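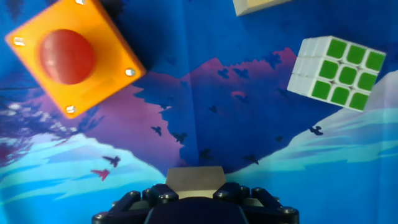

Seddale tabletop play set: button box, puzzle cube, plain wooden cubes and a printed cloth

I've been putting together little table sets for a few years now, and this is the one I end up getting out most often at home. It's a simple mix: an orange box with a big red push button on top, a puzzle cube with a green side and a white body, a handful of light wooden cubes, and the Urkar night forest cloth to play on. You can buy the lot together (order code 409) or pick out the bits you're missing.

The orange box is square and chunky, with a silver screw towards each corner and a domed red button in the middle. People press it the moment they sit down, grown-ups included! I like it as the finishing point of a game - build something, press the button, next person's turn. It's also wide enough to use as a base, so when the pile on the cloth gets boring you can start building on the orange instead.

The wooden cubes are left plain. I did try a painted batch once and went straight back, as I much prefer seeing the grain, and each one comes out a bit different. Some have faint bands running across a face and some are nearly blank. If you're fussy about matching, put a note on your order and I'll do my best, but I can't promise twins.

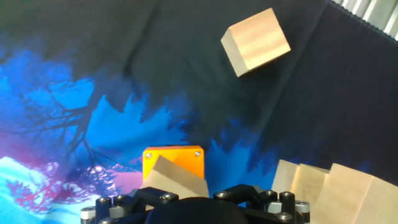

One customer wrote that the pale wood stands out so well on the dark cloth that her dad, whose eyesight isn't great, could join in without asking where everything was. She also said she'd have liked a drawstring bag with it, and I've passed that on to Bollmont, who do my packing.

The Urkar night forest cloth

I'm very fond of this one. There's a lot of bright cobalt blue down one side, then misty purple and pink mountains, black trees and a scattering of tiny birds. Left loose it wrinkles softly, and you'll see fold lines when it comes out of the packet. They don't bother me, but a cool iron on the back will see to them (please don't iron the printed side, I've ruined one that way).

Being fabric, it gives the cubes a slightly uneven floor, and a tower on a crease is a good deal more exciting than a tower on a bare table. For small children I'd pull it flat first. It's big enough to hang over the edge of a narrow table, so tuck the corner under if you've got a grabber in the house.

The cloth on its own is order code 963. The Figueroa meadow cloth will fit the same set and should be back in December. 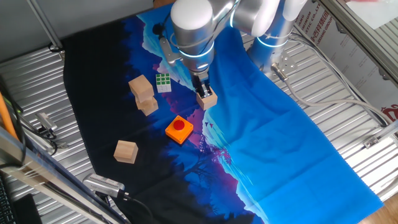 Ways to play

Start with two cubes, one on the other, and take turns shifting the top one outwards a touch. Whoever tips it loses. Keep the puzzle cube close by as a forfeit: the loser has to scramble it and the winner has to hand it back with one side done. My own best is getting the green side back in one go, and I was unbearable for the rest of the evening.

For a quieter game, call out a bit of the landscape - trees, mountains, sky - and have the other player put a cube on it. Little ones love the birds because they have to hunt for them.
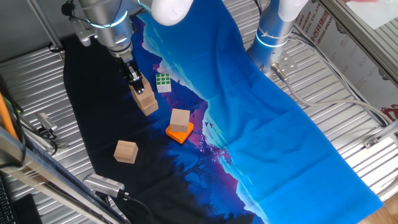

Can I order extra wooden cubes?
Extra cubes come in bags of 7, order code 805, and they're cut to the same size as the ones in the set.

Wipe the cubes and the button box with a barely damp cloth and let them dry before they go away. Orders placed before noon get packed the same afternoon.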